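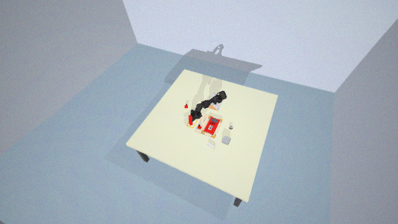 Severin Nägeli

Candel Bench: simulated tabletop for comparing grippers

Product page / Software / Test scenes

Candel Bench is a ready-made simulated table with an arm on it. You bring the gripper model, we bring the clutter, and the two of them settle their differences without anybody's fingers getting involved.

I wrote the first version at Isstead after we had bought the wrong gripper twice. Both looked splendid in the catalogue. One of them could pick up practically anything, provided that nothing else was standing next to it. You can learn this from a delivered gripper and a long afternoon, or you can learn it on a screen and keep the afternoon.

What you get

The standard scene is a big cream table in a plain grey room. There is a dark arm, a tall red block, a small red cube some way off from everything else, a red tray sitting on an orange-edged mat, a little grey cup with a dark band, and a white box. The room has no decoration and we are not taking requests for any. Golnar Kiani did once send me a very nice potted fern, which took longer to draw than the arm did.

The tall block is where most people start. It is narrow and has neighbours, and a wide gripper that comes down beside it with too much confidence will be introduced to the mat. The lone cube is there for morale. If your gripper can't manage the cube, close the program and ring your supplier.

The tray is the part that sells licences. Reaching over a raised edge for something small sounds like nothing at all until you try it with long jaws and a fat wrist, and then you find out why the data sheet only ever showed a ball on a bare surface.

Running a comparison

Load up to 15 gripper models in one session. Each gets the same arm, the same layout and the same list of picks, in the same order. The standard list has 36 picks. Results come out as a plain table, one row per pick, with the grip force, the approach angle and a column headed "Reason", which is mostly the word "collision".

You can turn the wrist through the full 360 degrees in the settings. Whether your real arm will do so with its cables on is between you and your cables.

Layouts can be shuffled or locked. Lock them when you are comparing two grippers. Shuffle them when you already have a favourite and would like to be talked out of it.

Which version

Candel Bench: one seat, the standard scene, parallel and suction grippers.

Candel Bench 2: everything above, plus three-finger grippers, your own objects, and controller swapping, so that you can find out if the gripper was at fault or merely badly advised. Fatemeh Zamani's team in Dernstead asked for this and then discovered it was the controller. They were good about it.

Owners of the first version can move up for the difference in price. The Parsa arm pack is sold separately and works with both.

What it won't do

It won't tell you how rubber pads feel after a winter in an unheated shed. Friction is set by you, and people are generous to themselves. Soft bags and loose cloth are not supported. Amirhossein Amini is working on bags and has asked me to stop putting a month next to his name, so the January that used to be printed on this page has gone.

Ordering and help

Licences are sent by email. Delivery is by link, and there is no box, though we do still get asked about the box. For quotes, site licences or an argument about jaw width, write to Fereshteh Rezaei at the Isstead office. She replies before noon, and she has heard the one about needing a hand.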